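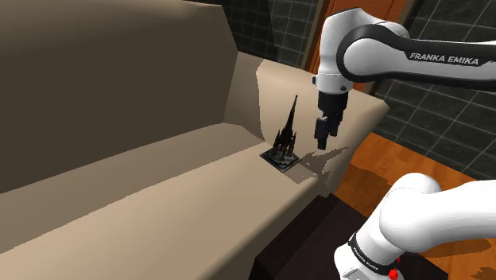 December
Written by the arm group, Arko robotics club

Continuing from the last entry. The sofa room is still the scene for all of us until the end of the term, so please do not change the room file without writing it here. I know the tiled wall makes rendering slower. We decided to keep it, and I do not want to discuss it again before the Stavent round.

Started at 4 pm. First thing was the planner update. After the update the arm refused every target lower than the top of the armrest, and I spent almost one hour searching in my own code. The mistake was in the collision margin. Somebody (maybe me) had typed the value in centimeters, and the planner reads meters. Corrected in the common settings file. If your runs from last week failed with "no path", please run them again before you change anything else.

Then the real work: grasp approach from above. The task sheet for the Stavent round says the objects can be placed on any soft furniture, in any rotation, and the arm must lift one and hold it for six seconds. Our old approach came straight down over the center of the bounding box. For a box or a cup this is fine. For a tall object with a thin top it is a bad idea, the fingers meet the highest point first and push it over. The small black tower is the worst object we have for this. It also stands on a square base much wider than the spire, so a grasp at the base needs a bigger opening than our fingers can do.

What I changed today:

- the hover point is now decided from the top third of the mesh, before it was the full box
- the hand turns to match the narrow side before it goes down, and does not turn during the descent
- descent speed is cut to half for the last 11 centimeters
- if the object is closer to the armrest than one finger width, the planner must choose the other diagonal

The last rule is ugly. I wrote it by hand for this sofa, and it will not help us if the round uses a different one. Khương branch has a better version which reads the free space from the depth image, but it is not merged yet and it breaks the logging.

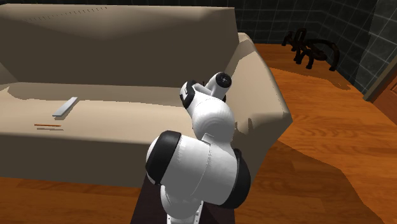 For flat things on the cushion the question is different. There the height is almost nothing, and the fingertips must go down nearly to the fabric. In our simulation the cushion is a rigid body. It looks soft but it is hard like a table, so a small error in height gives a big contact force and the arm stops with the red message. I tried to put a soft contact on the cushion only. It works on my laptop, but one run took 43 minutes, and we can not do a full batch like this. For now I leave the cushion rigid and I let the fingers stop a little above the surface.

Thin sticks are still bad. The segmentation in Gritia loses them when the shadow of the arm passes over the seat, because the shadow and the stick get nearly the same value after the filter. I have two ideas. One is to take the segmentation image before the arm moves and keep it. The other is to turn off shadows for the perception camera, but then we train on a picture that the real lab will never give us. I prefer the first. Please write under this entry if you have another opinion.

Batch numbers: 142 runs saved with the new hover rule, seeds are in the shared folder. I did not sort them into good and failed yet. The automatic check counts a run as good when the object is above the cushion at the last step, and I do not trust this check. In one run the object was stuck between the hand and the backrest, and it was also "above the cushion". I will look at the videos by eye, at least for the tall objects.

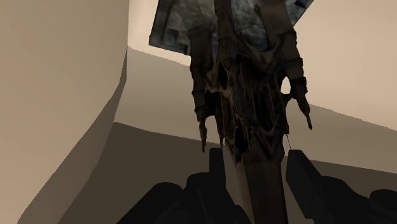
Wrist view settings: I moved the near clipping distance closer, before it was cutting away part of the object exactly when the fingers came around it. The field of view stays the same. For sculpted meshes with holes, use the detailed collision shape and not the convex one. With the convex shape every hollow is filled, and the fingers close on air a good distance from the visible surface – it looks like a grasp by magic. The detailed shape costs more memory, so load only one such object at a time.

A shaft with flat sides should be the easy place to hold. The grasp sampler still prefers the wide upper part, because it gives points for being near to the center of mass. I lowered this weight from 0.6 to 0.3 and saved it as a separate config. Not tested in a batch.

To do:
- sort the saved runs by eye
- ask about merging the Khương branch, logging first
- segmentation image before motion, test with thin objects
- write the hold timer so it begins after the lift and not at finger contact
- return the borrowed graphics card to the Gritia desk before the break

Closed the computer at 7:40 pm. The overnight batch is running on the second machine, please do not restart it.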